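Hover notes, continued. Coffee in hand, window open, simulator finally behaving itself.

I have spent most of this week on the pre-grasp stage, the little pause where the hand has come down over the object and the planner has to decide whether it likes what it sees before it closes. We call that pause Hover, and I'm afraid the name has now spread to the whole branch, the config folder and half of my bookmarks. If you're looking for the older notes on approach angles, they are still under Pronden, and I promise I'll move them one of these days.

What set me off was the centering error. Mok (our small perception module, for anyone who is new) gives back a circle fit for the target, and the planner takes the middle of that circle and lines the fingers up on either side. With plain tabletops it has been lovely. Then we switched the backgrounds over to the marble set, and the fit began to wander sideways on the ball, always by a little and always the same way, which is the sort of thing that keeps me at my desk through lunch.

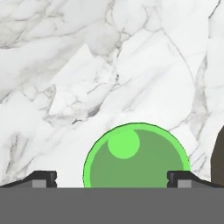

Pinley, April

I kept coming back to this view from the wrist. The ball sits between the fingers and touches neither, so a straight close ought to be on the cards, but the gap on the right is much tighter than the one on the left. If we close both fingers at the same speed from a pose like this, the right one gets there first and gives the ball a nudge. I had been blaming the marble for all of it, veins and cloudy patches and so on, and I still think it deserves part of the blame – but look at the shading on the ball. The bright green rim is thick on the left and thin on the right, and the darker green in the middle is shifted over to the right. Mok's color mask was latching onto the darker disk and leaving the rim out, so of course the center came back too far over.

We also only get the top of the ball, with the lower half hidden behind the gripper body, and a circle fit from half a circle is touchy at the best of times. I have now told the fitter to use the thin dark outline and to ignore everything under the top edge of the gray band, where it can't learn anything useful.

Ran 600 poses overnight with the old mask and the same 600 with the outline fit. The old one flagged 102 as off center after the close, the new one 51. Half is a very nice number to wake up to, though I'd like to see it again with a different seed before I get too fond of it.

Still on my list: the brown thing at the far right, next to the sloping end of the finger. Only a sliver of it shows, and the collision checker treats slivers as noise and drops them. I'd much prefer it kept them and grew them outward a bit, even if the planner grumbles and takes longer. I tried a margin of 2 cm and it refused nearly every approach from that side, so that's too much. Will try smaller after lunch.

Outline fit is merged to the Hover branch, old mask is still there behind a flag. Please don't delete the flag yet, I want it for the wood backgrounds.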